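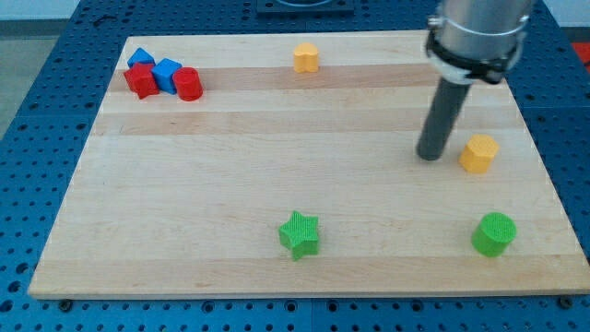 Page last changed: July, 4:40 p.m.

Rongate open house: a visit to the on-demand dispatch center

The invitation said the Rongate transit district would show the public "how your ride gets made." I have been booking rides with them since they took away the Route 7 bus, so I had an interest in finding out. The open house was held at the dispatch center on Ingate Road, which you can't reach by fixed-route bus. I booked a ride through the app. It offered me a pickup 40 minutes out, and I got there after the welcome speech.

Dae-han Cha, the operations manager, was leading the first group through the dispatch room. It is smaller than the brochure makes it look. There were 2 dispatchers on shift, each with a map on one screen and a list of trips on the other. The software, called Lukel, assigns the vans by itself. The dispatchers step in when a rider calls, when a van gets a flat, or when Lukel does something silly. I asked how often that last one happens. Cha said it had gotten a lot better since spring. I asked what it was like in spring and he moved us along to the phones.

The phones were worth seeing, though. One line rang while we stood there, and the dispatcher, Do-yoon Hyun, took a booking from a man who wanted to get to the pharmacy and back before it closed. Lukel had no return trip for him. Hyun dragged two other trips around on the screen, called a driver, and found him one. Everyone in our group was impressed, me included, but what we had watched was a person with a telephone and a good memory for streets. The old dial-a-ride had that too.

Next came the planning office and a slide show from Ginette Aubert, who works for the consultant. Her main figure was 3961 rides in a month, and it was on three different slides. It sounds like a lot. I asked what the old Route 7 carried in its last full month and she didn't have it with her. I asked whether a round trip counts as one ride or two. It counts as two. Another visitor wanted to know how many people had tried to book and been told no van was available. The district calls these "unmet requests," and they will be in the annual report. I wrote that down, because they were also supposed to be in last year's.

She did give a straight answer on wait times. The district counts a pickup as on time if the van shows up inside the window the app gives you. If the app tells you 40 minutes and the van comes in 40 minutes, that's a success. My ride that afternoon will go down as on time, and so it should by those rules, but I still missed the speech.

The garage was the best part of the visit. Zaid Obeidat runs the shop and was happy to answer anything at all. He showed us the ramp on one of the newer vans, a model called the Won, and let people work it themselves. It folds out smoothly and the slope is gentler than on the old ones. He said the door sensors had given him trouble all winter and that he would have picked a different van if anyone had asked the shop. A woman in our group who uses a power chair tried the ramp and said the ramp was fine but the turn at the top was tight. Obeidat got out a tape and measured it with her. I'd like to have seen somebody from planning standing there.

Coffee was in the drivers' break room. Rajkumari Malhotra has driven for the district since before the change and said she likes the work better now in some ways, since she knows her riders by name. What she misses is a fixed break. Lukel puts her break where it fits, and some days it fits badly. She also said older riders still wait at the Route 7 stops, where the signs came down but the benches stayed. She picks them up if she's allowed to.

I left a comment card asking for three things: the Route 7 numbers next to the van numbers, the unmet requests by month, and a phone line that stays open past 6 p.m. The card had a box to check if you wanted a reply, and I checked it.

For the trip home the app had no van until evening. I got a lift with the woman in the power chair, whose brother had driven her over in his own van.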